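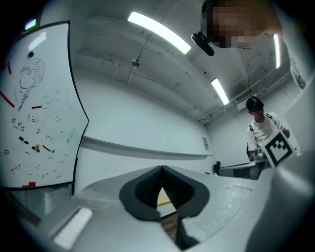
Stever Public Comment Set, version 2

Data card, last revised 8 September 2025

What it is

Stever is a collection of over 2000 written submissions to local councils, sorted by whether a language model and a human reader agreed on what the writer wanted. It was put together because we kept seeing tools sold to councils on the claim that they can summarise public opinion. We wanted to check the claim. We remain unconvinced, and the data is released so that others can be unconvinced with better evidence than ours, or show us where we went wrong.

Please read the section on known problems before you use any of the labels. Most of the complaints we had about version 1 came from people who had skipped it.

What is in each record

Every record has the text of the submission, a topic, a stance label from a human reader, a stance label from the Ren model, and a free-text note. The stance labels are support, oppose, mixed and unclear. A record may also carry a flag called "form letter", which means the wording closely matches at least one other submission.

Names, street addresses and phone numbers were taken out by hand. Descriptions of places were left in where removing them would have made the submission meaningless. If you recognise somebody, write to us and we will pull the record.

How the labels were made

Human readers worked alone from a two-page guide and did not see the model's answer. Where a reader could not decide, they were told to pick "unclear" and move on. Some readers did this far more often than others, and we have not corrected for it. The guide is in the docs folder, including the parts we now think are badly worded.

The model labels come from a single run of Ren in April, with one prompt and no tuning. We have been asked why we did not try more prompts. Anyone selling this kind of tool to a council will have tried more prompts, and will report the best one. We thought the first one was closer to what a busy council officer would get.

Agreement between Ren and the human readers was 74 per cent. We would caution against quoting that number by itself. A good share of the agreement is on form letters, which say what they want in the first line and are easy for anybody. We have not published a separate figure for the rest, as the readers did not agree well enough with each other for it to mean much.

The Modside subset

The folder called modside holds 163 submissions about a single parking proposal, kept apart because they behave differently. Many are sarcastic. Ren tends to read sarcasm as support, particularly when the writer thanks the council for its wisdom. If your method does well on the main set and poorly on Modside, we would believe the Modside result.

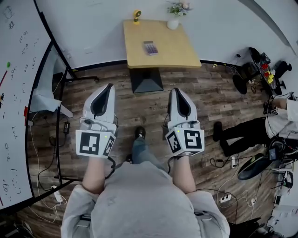 Text models are judged on text, and a lot of what goes wrong with labels starts before there is any text to look at. A submission typed up from a handwritten page has already been read once by somebody who guessed at a few words, and the guess leaves no trace in the file. People who record physical work have an easier time of this in one respect: a hand-held gripper with a cube of black-and-white coded patterns fixed behind its jaws at least has something on it meant to be found again by a machine. Our submissions have nothing of the kind. Where a record was typed up from paper, the source field says "paper", and you should treat the spelling and punctuation as the typist's.

Known problems

Topics were assigned by one person in one sitting and drift towards "planning" near the end of the file.

The "mixed" label is doing too much work. It covers writers who like part of a proposal, writers who changed their minds halfway through, and writers who support a thing for reasons that would alarm its backers.

Submissions in languages other than English were left out. Any claim that a model trained on this set can read the opinion of a whole community is therefore wrong from the start.

The Misedov folder from version 1 has been withdrawn. It contained duplicates with conflicting labels. If you still have a copy, delete it and do not merge it with this release.

What it should not be used for

Do not use Stever to rank commercial products, to estimate how many residents favour anything, or to defend a decision not to read submissions. People who bother to write to a council are an odd sample of the people who live there – colour coding them on a dashboard does not change that.

Format and loading

One CSV file per folder, UTF-8, with a header row. Notes may contain line breaks inside quotation marks, so use a proper CSV reader. Record IDs are stable from this version onwards but do not match version 1.

Corrections

Send the record ID and the label you think is right. We log disagreements in the file disputes.csv and do not overwrite the original label.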